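Session 7: Thresholds and Silence in Contemplative Practice
Handout for the evening group, Dultside Adult Learning
Tutor: Saodah Setiawan

Welcome back, everybody, and thank you for the lively talk last time about chanting (I went home humming, and I gather I wasn't the only one). This week we leave the voice behind and look at silence - what different traditions have meant by it, and how people have gone about keeping it together.

Let us begin with a plain distinction. There is silence as a rule, the sort kept in a monastery after the last prayers of the day, when talking stops until morning. And there is silence as a practice, something a person sits down to do, whether that is Zen sitting, a Quaker meeting or the Christian prayer of quiet. The two overlap a good deal, and a Cistercian or a Theravada forest monk might wonder why we bother to separate them at all, but it helps when you are reading the extracts.

Please don't worry if the Desert Fathers seem stern at first. They are often very funny, and rather tender underneath. Ratih Liem has kindly put the shorter sayings on one sheet for those who find the big book heavy going.

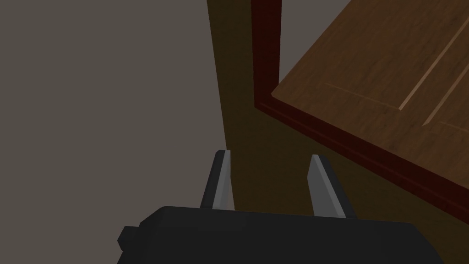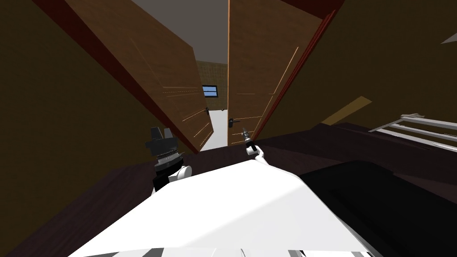 Silence kept in company feels quite different from silence kept alone, and I would like us to spend most of the evening on that. In a Quaker meeting anyone may be moved to speak, so the quiet is always a little open, and people listen in it as well as rest in it. I think of it as something like the second picture, with two doors standing open and a bright hallway floor showing through the gap between them. In a Zen hall the shape is firmer, with bells to begin and end the sitting and a set way of bowing to your place. Do have a think about which of the two you would find harder, and why, as I shall ask.

A word on terms. "Apophatic" means speaking of God by saying what God is not. "Hesychasm" is the Eastern Orthodox tradition of inner stillness, usually joined to the Jesus Prayer. You needn't learn the spellings.

For next time: read the Honda extract, starting at page 221, and try ten minutes of quiet on any two evenings. Jot down a few lines afterwards, however dull they seem to you, and bring them along.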